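Ludinska Two-Barrel Rock Tumbler: Seven Months of Gravel

February 18, 2020

I bought the Ludinska two-barrel tumbler last July, after a weekend at the lake left me with a coffee can full of stones that had looked magnificent underwater. Anyone who has collected rocks on a beach knows what happens next. You get home, they dry off, and you own a can of gray lumps. A tumbler is the standard cure, and it costs a good deal more than leaving the rocks in water would have.

The Ludinska sits in the middle of the market. Below it are the toy machines, which sound like a blender full of forks. Above it are the serious ones, which weigh as much as a dog and are sold by people who want to talk to you about barrel geometry. I paid $385 for the kit, which included two rubber barrels, a spare drive belt, four grades of grit and a small bag of rough that I would describe as generous in the sense that someone had given it to me.

Setup took fifteen minutes. The motor housing is steel, the rollers are on proper bearings, and the only part that gave me trouble was the belt guard, held on by four screws of two different lengths. The manual doesn't mention the lengths. The manual doesn't mention much. It is eight pages long and three of them are about not putting your hair in the belt.

Noise first, as that's what everyone asks me. With rubber barrels it's a steady slosh, like a dishwasher two rooms away. I run mine in the basement and can't hear it from the kitchen. I could hear it from the bedroom the first week, but I think that was mostly anxiety. If you live in an apartment, put it on a folded towel inside a closet and leave the door open a crack so the motor can breathe.

The first batch was agate and jasper, mixed, two-thirds full, coarse grit. Ten days later I opened the barrel on a slurry the color of wet cement and found rocks that were slightly smaller and every bit as ugly. This is normal. Coarse grind is where the shaping happens, and you should repeat it until the pits are gone, which in my case meant three rounds and most of the month. The medium stage went quickly. The pre-polish stage went quickly too, and then I ruined everything by not cleaning the barrel well enough before the polish. A few grains of coarse grit will happily undo five weeks of electricity.

So, cleaning. The lids have a groove under the rim that holds on to grit like a grudge. An old toothbrush gets most of it. I now keep one barrel for coarse only and the other for everything after that, and the scratches have stopped. If you're choosing between the one-barrel model and this one, that alone settles it for me.

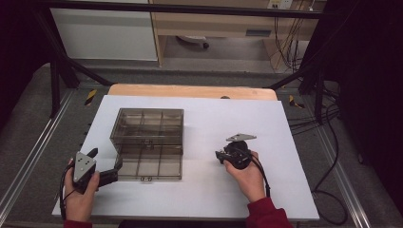
Photo: Josunitz Craft & Hobby

The grit that comes in the kit is fine for two batches, maybe three if you're stingy. After that I switched to Jekus silicon carbide, sold in tubs, and noticed no difference in the coarse stage and a small improvement in the pre-polish. Their polish powder is the better buy. Ludinska's own leaves a faint haze on quartz that took me an extra run with soap flakes to remove. On jasper I couldn't see it at all.

How good are the results? On agate, very good. The banding comes up sharp and the surface has that wet look I was chasing in the first place. Jasper does nearly as well. Rose quartz is a heartbreaker: it bruises if the pieces knock together, and you need a lot of ceramic filler to keep them apart. My first rose quartz batch came out looking like cough drops somebody had already tried. The second, with twice the filler, was lovely, and I have given most of it away to people who said thank you in a careful voice.

Don't mix hardnesses. I put some fluorite in with the agate to see what would happen, and there is no longer any fluorite.

Now the complaints. The power switch is on the back, next to the belt guard, so you have to reach around a moving machine to stop it. I ended up plugging the whole thing into a power strip. The belt that came installed stretched by November and began to slip whenever both barrels were full. The spare has held up, but I notice they knew to include one. And the barrels leak a little if there's so much as a single grain on the seal. Wipe the rim, press the lid down, wipe it again, then put a tray underneath anyway.

Whatever you do, never pour the slurry down the drain. It sets up in the pipes. I let mine settle in a bucket and throw the sludge out with the trash, a habit I picked up for the price of one visit from a plumber.

Would I buy it again? Yes – with some muttering about the switch. The motor has run for weeks at a stretch and never gets more than warm. The coffee can is empty, and I've started buying rough by mail, which I swore I wouldn't do. A box from Sebastian Rock & Mineral came last week and the agate goes in tonight.

Ludinska Two-Barrel Tumbler: four stars out of five. Half a star would come back if they moved the switch.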